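Support ticket: heating cuts out overnight, Brorna boiler controller
Opened: 9 Jun 2024
Status: open, waiting on customer notes
Product: Brorna wall controller with Gostel room sensor

First message

Hello, me again (I wrote in October about the pairing problem, which you fixed, thank you!). The new trouble is that the hot water is fine but the heating drops out in the small hours and won't come back until I go down and press the button on the controller. I know, I know, it's June, but we're up on the hill at Sturkness and the workshop at the back never really warms up, so I keep it ticking over all year for the sake of the glue and the paint.

What I've done so far, in no sensible order:

Changed the batteries in the room sensor. Fresh ones, out of the packet, fitted the right way round. No difference.

Turned the controller off at the wall, made a cup of tea, turned it on again. It held for one night and I got terribly excited, and then the next night it went off just the same.

Checked the pressure on the boiler. The needle is in the green and it stays there.

Read the booklet. The booklet says error 4 means "sensor not heard", but I'm not getting an error, I'm getting a little flame with a line through it, and the booklet doesn't have a picture of that anywhere that I can find.

Update, the next morning

Off again. I'd set an alarm so I could catch it, and when I came down the screen said the room was far warmer than it was. I had my coat on! So I'm wondering if the sensor is telling fibs and the controller is believing it, decides the place is toasty and shuts up shop. That would fit with the flame symbol, wouldn't it?

I rang Kalniņš, the firm who fitted the boiler, and they were very nice and said it wasn't the boiler, it would be the controls, and to speak to you. So here I am.

Reply from support

Thank you for the detailed notes. Please confirm where the room sensor is placed, and whether it is near a radiator, lamp, window or any equipment that gives off heat. Please also send the event log: hold the menu key until the screen changes, choose Log, and copy out the last few lines. The log keeps 500 entries and then writes over the oldest.

My answer

Right, the log. I've copied it as it stands, and sorry for the typing, the screen is tiny and I was doing it with one finger.

SENSOR OK
SENSOR OK
SIGNAL 100
DEMAND OFF
SIGNAL 100
SENSOR OK
DEMAND OFF

So the signal looks as good as it can be (I'm assuming the 100 is out of a hundred?) and the thing simply stops asking for heat. No mention of the button being pressed, even though I pressed it, rather crossly.

As for where the sensor is: it was on the shelf over the printer, which I'd stopped noticing, it's been there that long. The printer does a sort of clean of itself at night and it does get warm on top. You can probably see where this is going. I've moved the sensor across the room, well clear of the printer, and I'll leave it a few nights before I touch anything else.

The workshop, table and all: 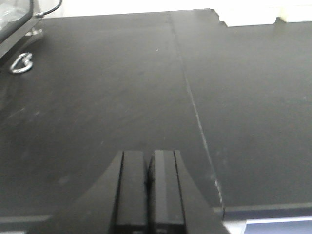
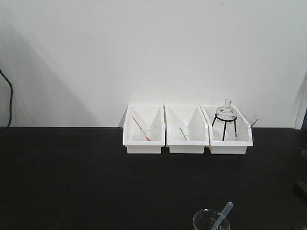 One more thing while I've got you. When I moved the sensor, the reading on the controller took ages to come down, a good deal longer than I'd have expected, and for a while I thought I'd broken it. Is it meant to be that slow? I'd like to know before I start fiddling with the offset setting, which I found in the installer menu and have very bravely left alone.

Update, two nights on

It stayed on both nights! The flame has no line through it and the reading agrees with the old thermometer I keep by the door, near enough. I'm not calling it fixed yet as the reset fooled me the same way last time, so please don't close the ticket. I'll copy out the log again at the end of the week, and if you could let me know about the slow reading in the meantime I'd be grateful. Also what the crossed-out flame means, so I can write it in the back of the booklet.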